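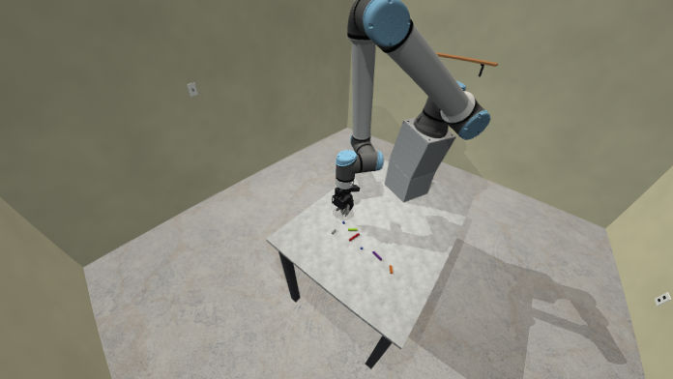 Wozu es denn bitte noch eine Regel brauche, fragt Trinh Tiêu in einer Zuschrift zu unserem letzten Entwurf, wenn sich in einer Simulation doch niemand die Finger klemmen könne und jeder Versuch auf Knopfdruck wieder von vorn beginne. In der Werkstatt sehe sie den Nutzen sofort, am Bildschirm halte sie ein Regelwerk vorerst für Papier, das Leute schreiben, die gern Papier schreiben.

Mitmachen / Aufrufe / Gute Praxis
4. Juni, von Frauke Hinrichs

Wir haben uns über diese Zuschrift sehr gefreut, auch wenn sie uns einen ganzen Nachmittag gekostet hat, denn sie trifft genau die Stelle, an der wir seit dem vergangenen November sitzen und nicht so recht weiterkommen. Im Vorhaben Jila schreiben wir an einer Handreichung für simulierte Greifversuche am Tisch: ein Arm, ein Tisch, ein paar bunte Kleinteile darauf, eine Aufgabe. So etwas ist heute schnell aufgebaut, und es wird viel damit entschieden. Ein Betrieb sieht sich den Lauf am Rechner an, findet ihn überzeugend und stellt danach die wirkliche Anlage hin. Was dazwischen alles angenommen, weggelassen oder freundlich geschätzt wurde, steht oft nirgends.

Deshalb suchen wir 30 Menschen, die unseren zweiten Entwurf mit uns lesen, ausprobieren und, wo nötig, auseinandernehmen. Trinh Tiêu ist schon dabei, sie hat nach zwei langen Telefonaten zugesagt und behält sich ausdrücklich vor, am Ende immer noch dagegen zu sein. Das ist uns sehr recht!

Worum es in der Handreichung geht

Der Entwurf hat 17 Seiten und soll auf keinen Fall länger werden. Er ersetzt keine Norm und keine Risikobeurteilung; wer eine Anlage in Betrieb nimmt, hat seine Pflichten ohnehin und kennt sie hoffentlich. Uns geht es um das Stück davor, um die Sorgfalt am simulierten Arbeitsplatz. Am meisten gestritten haben wir bisher über diese Punkte:

Die Anfangslage. Wo liegen die Teile, wenn der Lauf beginnt, und wer hat sie dorthin gelegt? Ein Greifer, der über sauber getrennten Teilen startet, hat eine leichtere Aufgabe als einer, der in einen Haufen hinein muss. Wir möchten, dass die Anfangslage immer mitgeliefert wird, und zwar für jeden Lauf und nicht bloß für den schönsten.

Das Licht und die Schatten. Eckhard Baumgart hat dazu einen Abschnitt geschrieben, der ursprünglich länger war als der ganze Rest, und wir haben ihn schweren Herzens gekürzt. Übrig geblieben ist die Forderung, Lichtrichtung und Helligkeit anzugeben und wenigstens einen Lauf mit verändertem Licht vorzulegen, sofern eine Kamera an der Entscheidung beteiligt ist.

Der Abstand zum Tisch. Wie tief dürfen die Fingerspitzen kommen, wie schnell, und was geschieht bei Berührung der Platte? In der Simulation fährt man gern mit vollem Tempo bis knapp darüber. Wir schlagen vor, dass die Grenzwerte der späteren Anlage schon am Rechner gelten und dass jede Abweichung davon im Protokoll steht.

Das Zählen der Fehlversuche. In der ersten Runde wurden uns 3808 Läufe aus verschiedenen Häusern überlassen, und bei 257 davon ließ sich beim besten Willen nicht feststellen, ob sie als gelungen gelten sollten. Das Teil war gegriffen und wieder verloren, oder es lag am Ziel, nur eben verkehrt herum. Chandrasekhar Kotian möchte hier eine strenge Definition, Johanna Prantl lieber eine, die jeder Betrieb für seine Aufgabe vorab selbst festlegt und dann nicht mehr anfasst. Beide Fassungen stehen im Entwurf nebeneinander, und Sie dürfen sich einmischen.

Wen wir suchen

Sie müssen keine Robotikerin und kein Robotiker sein, wobei wir davon natürlich gern einige hätten. Willkommen sind ebenso Sicherheitsfachkräfte, Menschen aus der Montage, Auszubildende ab dem zweiten Lehrjahr, Lehrkräfte an Berufsschulen und alle, die schon einmal einen Versuchsbericht bekommen und sich beim Lesen gefragt haben, was sie damit anfangen sollen. Deutsch sollten Sie gut lesen können, denn der Entwurf liegt bislang in keiner anderen Sprache vor. Programmieren brauchen Sie nicht. Die Szenen laufen in einem vorbereiteten Programm, das auf unseren Rechnern installiert ist, und wer zu Hause arbeiten möchte, bekommt die Aufzeichnungen zum Anschauen.

Was auf Sie zukommt

Sie lesen den Entwurf in Ruhe und schreiben an den Rand, was Ihnen auffällt. Danach treffen wir uns zweimal in Drendau, im Haus Dudavska, oben im großen Seminarraum (der Aufzug geht wieder). Beim ersten Treffen spielen wir zu zweit simulierte Läufe durch und füllen dazu das neue Protokollblatt aus, jede Person für sich, damit wir hinterher sehen, wo zwei Leute bei demselben Lauf zu verschiedenen Einträgen kommen. Beim zweiten Treffen wird über die strittigen Stellen geredet, vermutlich ausgiebig. Wer nicht anreisen kann, schickt die Anmerkungen schriftlich und wird für die Aussprache zugeschaltet.

Fahrtkosten erstatten wir gegen Beleg, und für jeden Termin zahlen wir eine Aufwandsentschädigung, deren Höhe Sie mit der Einladung erfahren. Kaffee, Suppe und Kuchen gibt es sowieso. Die Firma Lenz stellt uns die Rechner zur Verfügung, hat auf den Inhalt der Handreichung aber keinen Einfluss und bekommt den Entwurf auch nicht früher zu sehen als alle anderen.

Ihre Anmerkungen verwenden wir ohne Namen, es sei denn, Sie möchten in der Liste der Mitwirkenden stehen. Bitte schicken Sie uns keine Unterlagen aus Ihrem Betrieb, die Sie nicht weitergeben dürfen. Ein nacherzählter Fall tut es genauso, und oft ist er sogar leichter zu verstehen.

So melden Sie sich an

Eine kurze Nachricht an das Projektbüro Jila in Drendau genügt, gern mit zwei oder drei Sätzen darüber, wo Ihnen Roboter bei der Arbeit begegnen und was Sie an Regeln dafür bisher gestört oder überzeugt hat. Einen Lebenslauf brauchen wir nicht. Sollten sich mehr Menschen melden, als wir Plätze haben, achten wir auf eine gute Mischung der Berufe und führen für alle Übrigen eine Warteliste. Fragen zum Ablauf beantworte ich selbst, Fragen zum Protokollblatt gibt man besser gleich an Johanna Prantl weiter, die es entworfen hat und inzwischen jede Zeile davon verteidigen kann.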